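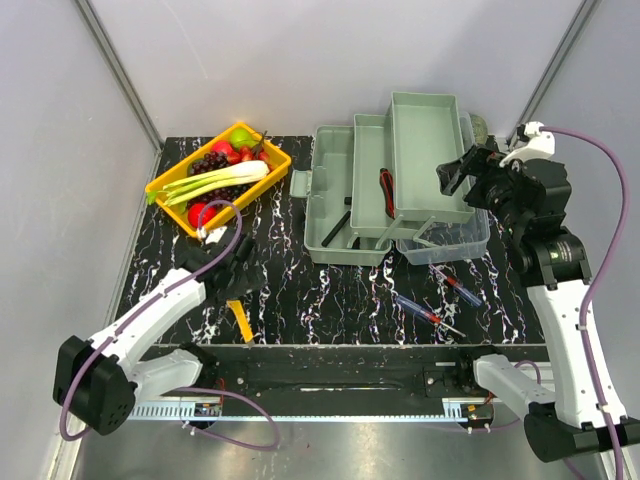
Figure 3. Two-arm station at the Clevden site, with open toolbox and basket of produce.

Papers > Fernasgate > Work and Automation

4.2 Changes for the staff

Before June, the packers at Clevden sorted all returned items by hand. Now the arms take the first sort, and the packers check the result. Of 300 items, 2 were sent back for a second check. Several packers told us that the work is lighter but more lonely.

Shares: 18 | Comments: 2

Does the Sturkico site have the same shifts?

We still sort by hand here.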